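Replacing a lost fingertip and re-zeroing the gripper on a two-arm cell

Applies to: Dondholm two-arm tabletop cells with Morkden parallel-jaw grippers on printed wrist mounts
Maintained by: Viorica Vasić
Last revised: 18/05/2026

Scope

This procedure covers the loss of a red fingertip cap from a finger bar, and the grip faults that follow if the cell keeps running without it. It does not cover a broken finger bar, a cracked wrist mount or a failed gripper motor. For those, stop the cell and open a ticket with Skolent.

How the fault shows itself

The controller does not detect a missing cap. It reads the jaw opening from the motor position, so the reported value stays plausible while the contact surface has changed. In August we ran a tray handling job for 198 cycles before the log was checked. The first entries were grip timeouts on the right arm. Later entries were position errors on the left arm, which was compensating for a tray that had been put down at the wrong angle. Two trays were scratched. The cap was found under the cable guide.

Typical log entries, in the order they tend to appear:

GRIP_TIMEOUT R
FORCE_LOW R
POSE_DEV L

A single GRIP_TIMEOUT is not enough to suspect the cap. Three or more on the same arm within 60 cycles is. If POSE_DEV appears on the other arm, inspect both grippers before clearing anything.

Before you start

You need a spare cap, a 2 mm hex key, isopropyl alcohol, lint-free wipes and the 19 mm gauge block from the cell drawer. Do not use the caps from the old Popescu kit. They fit the bar but are slightly longer, and the zero will be wrong.

Step 1. Stop the cell

Press pause on the operator panel and wait for both arms to come to rest. Then press the emergency stop. Do not rely on pause alone: a paused arm still holds torque and will resume if someone clears the fault from the other console. Hang the tag on the panel.

A gripper may be in contact with a part when the cell stops. Do not pull the part free. Support it with one hand, open the jaw with the manual release, and then take the part away.

Step 2. Find the bare bar

Compare the two fingers of each gripper. A complete gripper has a red tip on both. Look from the front of the table at a low angle, as the mount and the gripper body hide the lower finger from above. On the right arm, the lower bar ends in a small black tip with no red cap over it, while the upper finger still has its own. The left arm has both caps, and one of them is against the corner of the black tray. The right jaw is open and clear of the white box, so it can be worked on without moving the parts first.

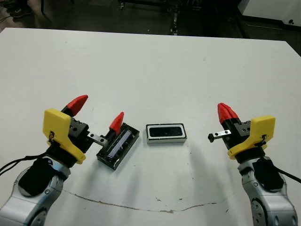 Step 3. Remove what is left of the old cap

Check the end of the bar for adhesive and torn material. Wipe it with alcohol and let it dry. If a screw is still seated in the end hole, back it out with the hex key. Do not file or sand the bar.

Step 4. Fit the new cap

Push the cap on until it stops. The flat must face the opposite finger. Tighten the screw until it is snug, then give it one eighth of a turn more. Pull on the cap by hand. If it moves, discard it and use another one.

Step 5. Re-zero the jaw

Clear all parts from the table. Release the emergency stop and select service mode. Jog speed must be at the lowest setting. Close the jaw on the gauge block and save the offset for that arm only. Normal offset is between 1,900 and 1,980 counts; ours was 1,937 after the August repair. A value outside the range means the cap is not seated or the wrong type was fitted. Go back to step 4.

Step 6. Test without a part, then with one

Run ten open and close cycles on the empty gripper. Next, load one scrap tray and run the job at quarter speed with a hand on the emergency stop. Check that the tray is put down square to the fixture marks. Return to full speed only after five clean cycles.

Step 7. Record the repair

Enter the arm, the finger (upper or lower), the saved offset and the last cycle number before the stop. Costel Vukčević reviews the entries and orders caps when the drawer is down to four.

Known issues

Clearing FORCE_LOW from the panel also resets the timeout counter. Copy the log first.

Firmware older than 3.2 saves the offset to both arms. On those cells, re-zero the second arm as well.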